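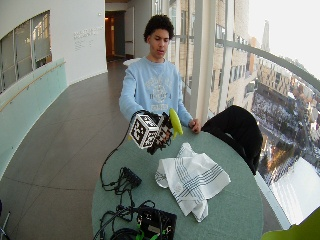

Hand device with marker cube, cables and striped cloth on the round table.

Equipment Review: Trillunar Hand Capture Kit

The Trillunar kit is sold to groups that want machines to learn household chores from human hands. Our office used it for 11 sessions in March, under the direction of Bindu Rajan, with folding and wiping as the main tasks. The list price is 2,000 dollars, cables included.

Setup is the weak point. The manual allows three minutes; Konrad Oberholzer never managed it in that time. Tracking was steady once the kit was running, and support staff answered promptly. 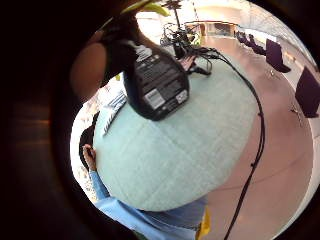
Black unit with printed labels on a pale green surface, cables behind.

Of 282 recorded attempts, more than half were usable for training. Wiping transferred fairly well to our test arm. Folding did not – the arm lost the corner of the cloth in most trials. 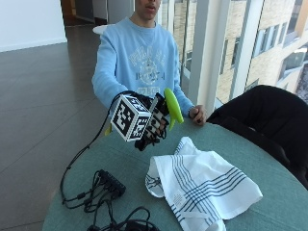 Cloth remains the hardest household material for a machine to handle. A person finds an edge by touch and corrects a bad fold without thought. A crumpled towel with one corner turned over and its care label showing is a simple matter for a child, yet our arm could not sort it out reliably. We rate the kit as good for research and do not recommend it to buyers who expect a working laundry helper this year.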